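Benjelloun House — Shared Kitchen and Dining Room
Fire and General Safety Walk-Through, 8/31/18

Items are marked OK, FIX or WATCH. Comments follow each one, and I apologize in advance for their length. I would sooner write too much than have you all guess what I meant!

1. Exit door to the Praston Street side: OK
Opens fully and latches by itself. Thank you to whoever moved the bikes. Please keep them on the rack, even when it rains.

2. Hallway exit sign: FIX
Lit on one side only. Trotidero has the work order and I'll call them again Tuesday if I haven't heard back.

3. Fire extinguishers (2): WATCH
Both gauges are in the green and the pins are in place. The tag on the one by the pantry is due in October, so let's get that booked now and avoid the scramble we had last year.

4. Smoke and heat alarms: OK
All sounded when tested. The new one near the stairs is very loud, and I'm sorry to the night-shift folks on that landing. I did knock first.

5. Stove and hood: FIX
The hood filters are greasy again. They go through the dishwasher just fine (top rack, hot cycle), and it really ought to happen every two weeks with this many people cooking. The back left burner also takes 3 tries to light. Please leave it alone until the Bolow technician has been.

6. Outlets and cords: FIX
One power strip plugged into another behind the toaster. I unplugged it and left it on the shelf with a note. A strip needs its own wall outlet, always.

7. Tables, trays and glassware: WATCH
Tables are steady and the legs are tight. Crumbs do collect, so a damp cloth after each meal would be lovely. 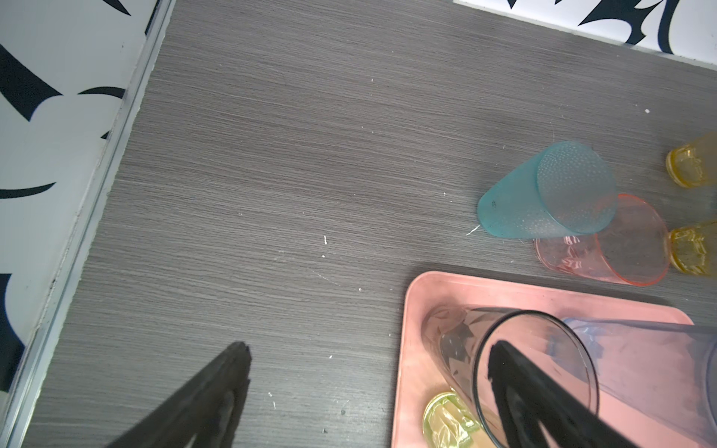

Chipped cups should go straight into the box under the sink, wrapped in newspaper — I've cut myself on one in the trash before and it isn't a nice way to start a Monday.

8. Hot water at the sink: OK
103 degrees at the tap after a minute of running. Comfortable for washing up and well short of scalding.

9. Floor: WATCH
The mat in front of the fridge is curling at one corner. Flat for now with tape, but I'd like a heavier one.

10. First aid kit: FIX
Out of burn gel and nearly out of the small bandages. If you use the last of something, just jot it on the lid.

11. Posted floor plan: OK
Current and readable, although somebody has drawn a rather good cat on it.

Open items go to the Trotidero office with this sheet. Comments can be left in the folder by the mailboxes, and I do read every one of them.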